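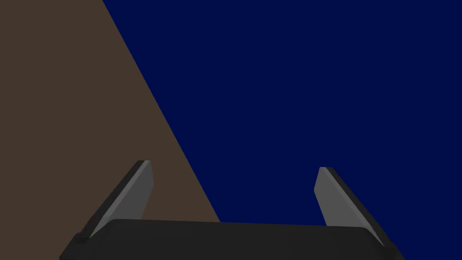 Vol. 19, page 60

Nga Phan asks me to wait while a run is finishing. On her second screen a column of numbers is moving slowly, and she does not want to talk before it stops. "If I talk I will forget which one it was," she says. When it is done she writes two words in a paper notebook and turns her chair.

Phan leads the small manipulation group at Lamrani, where she came four years ago from a company that made software for warehouses. Her group works almost only in simulation. Their simulator, Gakgate, was built in-house, and in March they let other groups use it for the first time. The reason for my visit is a training method called Hova, which she developed together with Nhàn Đoàn, and which has received more attention than either of them expected.

The problem they started from is an old one. A two-armed robot that learns from demonstrations usually receives several camera views at the same time, one from above and one from each wrist. During training all the views are good. Later, one of them becomes useless for a moment: the wrist turns away from the table, or an arm passes in front of the object. The policy has never learned what to do in such a moment, and it continues with full confidence in the wrong direction.

"We looked at failures for a long time before we had any idea," Phan says. "Đoàn sat with them for weeks. He wrote one line for each failure, and after some time the lines began to look the same. The wrist camera saw the background and the hand, nothing more, and the policy behaved as if it saw the task."

The first attempt was the one that most people would try. They removed the bad views from the training data. The result was worse than before. "Of course it was worse," says Đoàn, who has come in to look for a charger and stays for the rest of the interview. "We took away the only moments where the policy could learn that a camera can be bad. But at that time it seemed very clean to us. I even made slides."

Hova goes in the other direction. The bad views stay in the data, and more of them are added. For a part of every demonstration, one camera is replaced by a view which the same camera had at another time, when it was pointing at nothing useful. The policy must still give the same action as the person who gave the demonstration. Next to the action it also gives a score for each camera, which says how much that camera can help at this moment. Phan insists that the score is the smaller part of the work. "People ask me always about the score, because it can be drawn as a nice curve. But without the replaced views the score learns almost nothing. We tested it. It becomes a flat line."

The scenes they use for this are crowded on purpose. In the first version of the benchmark there was a single object on a plain table, and every method looked good on it. The present version has kitchen scenes with counters, tools and food, and the two arms often come in each other's way.
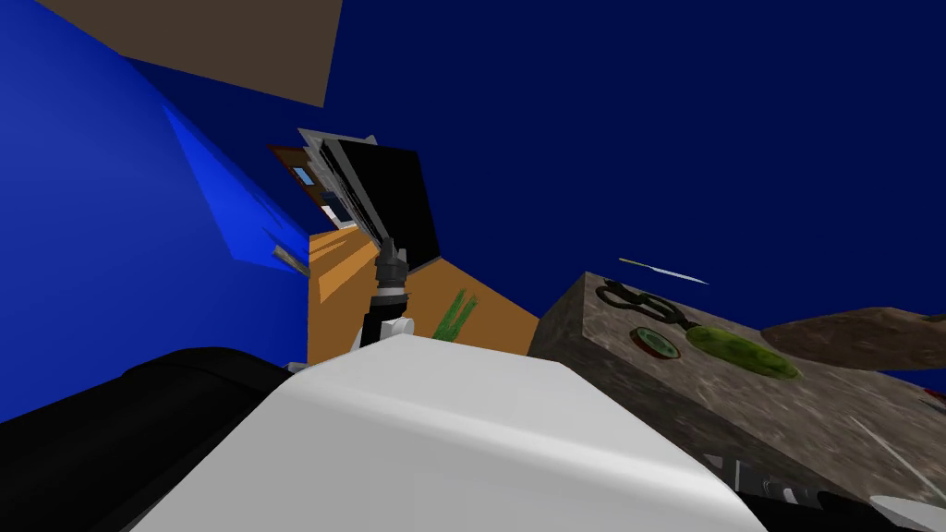 "In such a scene you cannot say in advance which camera is the important one," Phan says. "It changes many times in one task. A person who controls the robot does this change without thinking. So in the demonstrations the information is there, but it is hidden in how the person moves."

The result that is mentioned most often concerns the amount of data. On the kitchen tasks, a policy trained with Hova on 400 demonstrations reached the same success rate as their earlier policy did with 800. I ask if this means that the other half was wasted. Phan does not like the question. "No. For another task maybe you need all of them. I would be careful to say half. In our paper we say it for these tasks and this robot, and I would like people to copy also the second part of the sentence."

She is just as careful about the real robot. A partner, Pallport, is preparing tests on its own two-armed machine, and Phan has seen the first recordings, but she will not give a number. Real cameras have problems that Gakgate does not have, she says, such as dirt, reflections and cables that move into the view. A replaced view in simulation is always a sharp and correct view of the wrong place. A dirty lens is something different, and she does not know yet if the policy will understand the two in the same way.

Đoàn is more optimistic, and they disagree about it in front of me for some minutes in a friendly way. He thinks that the kind of bad view is not so important as long as the policy has seen enough variety. She thinks that he has no evidence for this. "I have a feeling," he says. "You have a feeling and slides," she answers.

What they agree on is the next step. At present the replaced views are chosen at random, and many of them are too easy. Đoàn is writing a version where they are chosen to be difficult, for example a view from the same arm only a short time earlier, when the object was still in another place. The run that finished when I came in was one of these. I ask what the two words in the notebook are. Phan opens it and shows me: "wrong seed." She starts the run again before we go down for coffee.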